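Delbridge Kitchen Cards

A collection of household recipes, transcribed as written

Welcome, and thank you for stopping by! Delbridge Kitchen Cards is a text dataset of 3,000 home recipes copied out from index cards, spiral notebooks, the backs of envelopes and the blank pages at the ends of store-bought cookbooks. If you have ever tried to cook from a card that says "butter the size of an egg" and "bake till it looks right," you already know what most of the records are like.

The collection started small, with one tin box from a kitchen in Delbridge, and grew as neighbors and cousins of neighbors brought theirs over. It now draws on 135 boxes, notebooks and folders from Delbridge and from the farm country out toward Kurnska, where a lot of the baking recipes come from. (If you only have time to read a few, read the Kurnska ones. The poppy seed rolls alone are worth the download.)

What's in the folder

cards.csv, the main table, one row per recipe
ingredients.csv, one row per ingredient line, joined to the main table by card_id
steps.csv, one row per instruction, in the order given on the card
notes.csv, everything written in the margins
units.csv, our list of kitchen measures and the spellings we met
tools.csv, the utensils and pans mentioned in the text
sources.csv, one row per box, notebook or folder
README, which you are reading

That makes 8 files in all, and apart from this one they open in any spreadsheet program. The text is UTF-8. If the fractions come out as strange symbols, your program has probably guessed a different encoding, and you can fix that in its import window.

The main table

There are 17 columns in cards.csv. Most explain themselves once you've looked at a few rows, so I'll only go over the ones people write to us about.

card_id is a short code made from the source and the position of the card in it. We kept the order in which the cards came to us, even where it made no sense, and there are boxes where a fish chowder sits between two kinds of fudge. Please don't renumber them if you can help it, or your copy won't match anyone else's.

title_raw is the title exactly as written, with its spelling, its underlining shown as underscores, and any name attached to it removed (see the privacy section). title_plain is our tidied version. A card headed "GOOD cake" stays "GOOD cake" in the first column and becomes "Cake, plain yellow" in the second. I will admit that a few of our plain titles are guesses, and where we guessed, the column title_sure says no.

yield_raw holds whatever the card says about how much it makes. Very often it says nothing. Sometimes it says "plenty."

method is a loose label such as bake, boil, fry, chill or whip. A recipe gets one label only, and we chose the one that takes the most attention from the cook. That means a lemon pie with a tall meringue may be filed under whip even though it spends longer in the oven. Some people dislike this, and they're welcome to build their own labels from steps.csv.
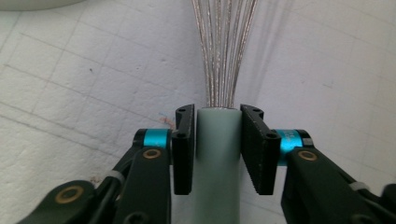 hand is the column for different writers on the same card. Recipes get passed down, and the person who inherits one will cross out the lard and write in margarine, and then somebody later crosses out the margarine and writes in butter. We mark the first writer as A, the next as B and so on. We don't know who any of them were, and the letters start over on each card, so writer B on one card has nothing to do with writer B on the next.

Measures, and why we left them alone

Early on we meant to convert everything to grams. We worked on it through a long February with a kitchen scale and a lot of flour on the floor, and at the end of it we gave up, and I'm glad we did. A "coffee cup" in one household holds a good deal more than in another. A "glass" could be a juice glass or a jelly jar. Converting would have meant making up a number and then having someone trust it.

So amount_raw in ingredients.csv carries the words from the card. The units.csv file gathers up spellings (tbs, tblsp, T., big spoon) under one heading each, so you can search without knowing them all. It doesn't tell you how much a big spoon holds. If you do make conversions of your own, we'd love to see them, and we'd ask you to keep the original column next to yours.

Oven temperatures get the same treatment. Plenty of cards say "slow oven" or "quick oven," and we've left those words in place. One cook simply drew a little flame, tall or short, beside each bake. Those appear in the table as [flame, tall] and [flame, short].

Tools mentioned on the cards

tools.csv came about by accident. While typing up steps we noticed how often a card names the thing to be used, and how fondly: the good knife, the blue bowl, the beater with the loose handle. We began keeping a list, and it has become the part of the dataset I enjoy most. Each row has the card_id, the tool as written, and a general name.

The general names are deliberately broad. Whisk covers whisk, whip, wire whip and wire beater, as long as the text makes clear that it's the kind you hold and move by hand with no crank. Rotary beater has its own entry. Plain "beater," with nothing else to go on, is filed as beater, unclear, and there are a great many of those. Spoons are split into wood, metal and unstated. Pans were a headache and I'm sure we've made mistakes with them, mainly in telling a skillet from a spider from a frying pan when the same cook uses all three words in one recipe.

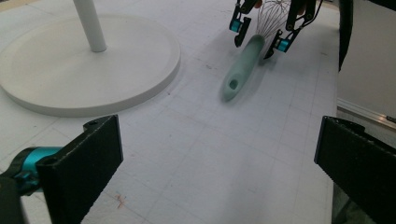

A whisk and the white tabletop with its grid of pale gray lines.

Words we couldn't read

Cards that get used get splashed, and the best recipes tend to be the hardest to make out. A word we couldn't read is typed as [?], and a word we're fairly but not fully sure of has the mark right behind it, as in nutmeg[?]. Where a stain or a tear has taken a whole line, the row says [line lost] and we go on from the next one. We never filled in a missing ingredient from general cooking knowledge, even where it was plain that a cake must have had some flour in it somewhere.

The Kurnska notebooks have a good many words in a local way of speaking that we were slow to learn. Those are typed as they stand, and a short gloss is given in notes.csv with the note type set to gloss.

Privacy

People write all sorts of things on recipe cards. We came across phone numbers, shopping lists, a doctor's appointment, and some frank remarks about a sister-in-law's gravy. Names, addresses and phone numbers have been taken out and replaced with [name], [address] and [phone]. Remarks about health or money have been taken out altogether. The gravy remarks are still there, with the name removed.

If you lent us a box and would like a recipe withdrawn, write to us with the card_id, or just describe it if you don't have the code. We'll take it out of the next release and you won't have to give a reason.

Things to be careful of

These are old household recipes and they haven't been tested. The canning and preserving instructions in particular shouldn't be followed as written. Some of them are unsafe by any modern guide, and we've put a yes in the column preserve_flag so you can filter them out. The flag was added by reading through the steps, so do use your own judgment too, and please don't feed the unfiltered table into anything that hands out cooking advice.

The collection leans heavily toward sweets. Everyday suppers seldom got written down because the cook already knew them, so please don't take these tables as a picture of what people in Delbridge ate for dinner.

There's also some repetition. The same refrigerator cookie turns up in box after box with tiny changes, and we kept every copy because the changes are interesting. The column similar_to points to the earliest one in our numbering, which may not be the oldest.

Versions

The current release is named Terkard. It adds the tools table and mends a join that had left some ingredient lines without a card. The release before it was called Nikolaidis and is still in the archive folder for anyone whose work depends on it. The card_id codes are the same in both.

Using and sharing

You may use, copy and change the dataset for any purpose that isn't commercial, as long as you say where it came from and name the release. "Delbridge Kitchen Cards, Terkard release" is plenty. For anything commercial, please get in touch first, since a few of the lenders asked to be consulted.

Corrections are very welcome. Send the card_id, the column, what we have and what you think it should be. If it concerns a smudged word, tell us a little about how you arrived at your reading, and we'll go back to the card and have another look in good daylight.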